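Garment Care and Presentation
Unit 2 Handout: Folding Short-Sleeved Knit Shirts

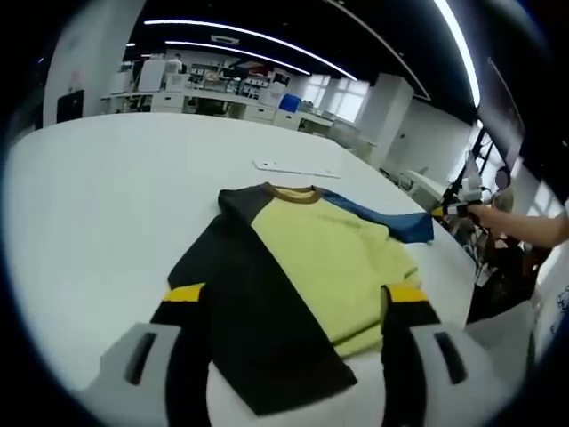 Purpose of the Unit

This unit covers the flat preparation and folding of T-shirts for shelf storage. Students should read the handout before the practical session and bring it to the worktable. The methods follow the Padatby course outline and apply to crew-neck shirts in all adult sizes.

Preparing the Shirt

Clear a space wide enough for both sleeves to be opened fully. Lay the shirt with the collar at the far side of the table and the hem toward you. Smooth the body from the center outward with a flat hand. Do not pull on a ribbed collar, which may lose its shape.

Color-blocked shirts require additional attention. A shirt with a pale yellow-green body, one black side and a dark blue sleeve offers no matching edges to guide the eye. Use the side seams and the shoulder points as references. Where a side panel has folded over the body, open it and lay it flat before making the first fold.

Check the hem last. Contrast stripes, such as short yellow bands on a black hem, are useful for judging whether the bottom edge is level.

Folding Sequence

1. Fold one side toward the center, with the crease running from mid-shoulder to hem.
2. Turn the sleeve back so that it lies within the folded side.
3. Repeat on the other side.
4. Bring the hem up to just below the collar.
5. Fold once more and turn the shirt over.

Assessment

Each student will submit one folded shirt and a written account of 500 words. Work is marked on even edges, a centered collar and a flat surface. Folding boards of the Prirnitz type may be used in practice but are not permitted during assessment.

Reading: Bevan course packet, section on knitwear.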